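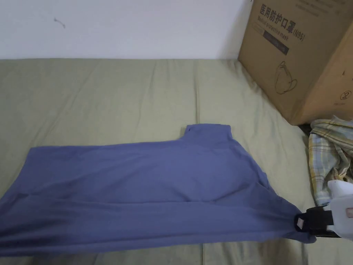

Folding the blue-grey top, round one. The green cover could do with an iron too.

**1/** Good morning all, and happy January. I said before Christmas that I'd do a thread on how I fold knitwear and long-sleeved tops, and a few of you have very kindly kept asking, so I've got a pot of tea beside me and I'm going to make a proper go of it. Bear with me, I do wander.

**2/** Let's start with the awkward one, which is anything with a collar that stands up. A T-shirt will forgive you nearly anything, but a high neck wants to sit up like a little chimney while you're trying to get the rest of it flat, and if you just squash it down you'll find a hard crease across it the next time you want to wear it.

**3/** So – lay the whole thing out first, as wide as it will go. I use the big soft surface with the olive green cover on it, because a slippery table drives me round the bend. Fabric on fabric stays where you put it. Take hold of one corner and draw it gently outwards until the folds running across the body start to ease. Gently! You want the creases to relax and you don't want to stretch the thing.

**4/** Leave the collar alone while you do this. I used to fuss with it first and then everything I did afterwards would undo it. Body, then sleeves, then collar, in that order, and you'll only have to do it once.

**5/** Sleeves: fold each one straight across the back, then turn the cuff down so it runs alongside the side seam. If the sleeves are very long you can double them back on themselves, though it does make a bit of a lump. Then bring the sides in, and fold up from the hem in thirds.

**6/** Now the collar. Smooth it with the flat of your hand, fold it over once towards the front, loosely, and let it rest on top of the finished parcel. Nothing heavy goes on it. In my drawer the high necks always live on the top layer for this very reason, and the crew necks do all the hard work underneath.

**7/** Somebody asked last time about the weight of things, and whether it matters. It does a little. I put a few on the kitchen scales one evening (I know, I know) and my thickest jumper came to 606 grams, while a thin cotton one was only 324. The heavy one gets 2 folds up from the hem and no more, or it won't go in the drawer at all.

**8/** A word about cardboard boxes, as there's a mask box up against the wall and I'm very fond of a good sturdy box. They're marvellous for sorting. One for keeping, one for the charity shop, one for mending, and you can write on the side what's in it. Do wipe it out and line it with an old pillowcase before anything woolly goes in.

**9/** While you've got things spread out, have a look for marks. It's so much easier on a flat garment in daylight than it is when you're half dressed and late. Collars especially, as they catch everything. If you spot something small and dark, try picking it off before you reach for the stain remover – half the time mine are only a bit of fluff.

**10/** If you get through a whole drawer in one sitting, you're doing better than me. I do up to 600 seconds at a stretch with the kitchen timer on (ten minutes sounds so much shorter, but the timer counts in seconds and I've grown used to it), and then I stop and have a biscuit.

**11/** Trousers next week, if I can face them. Do send me your own ways with a high neck in the meantime, as I'm sure there are better ones, and I'd love to see how your drawers are coming along.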